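Utholm Fruit Table

README, version 2

What's in it

Utholm Fruit Table is a set of photos of ordinary fruit on household tables, sorted by hand. It covers mandarins, apples, kiwis and bananas, loose or in the packaging they were sold in. The set has 2,000 photos across 12 folders, one folder for each table.

Labels

Each line in labels.csv gives the file name, the kind of fruit, the colour and where it sits: table, basin, bag or clamshell. Small brown or dark fruit that can't be told apart is labelled "round_other" — please don't guess when sending corrections. Printed fruit on tablecloths and packaging goes under "pattern" and is never counted as fruit.

Changes since version 1

Green apples under a wrinkled lid now have their own tag. Mandarins and oranges were mixed up in 50 lines, fixed by Virgil Oprea. Folder names are all lower case.

Sample, folder 7: mandarins, green apples and a steel basin on the checkered cloth
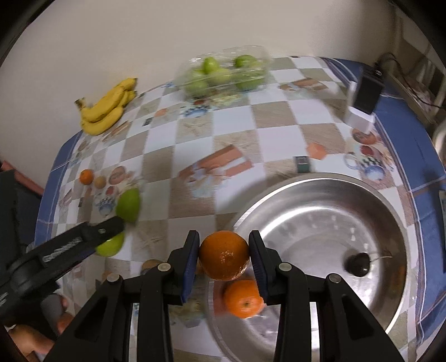 Photo: Marius Bălan / Utholm Fruit Table

The teapots, cups and cakes on this cloth are "pattern" as well. The bananas at the far end are labelled as one bunch.

Corrections

Send the file name and the new label to Marius Bălan. Corrections received by 21st July go into the next version.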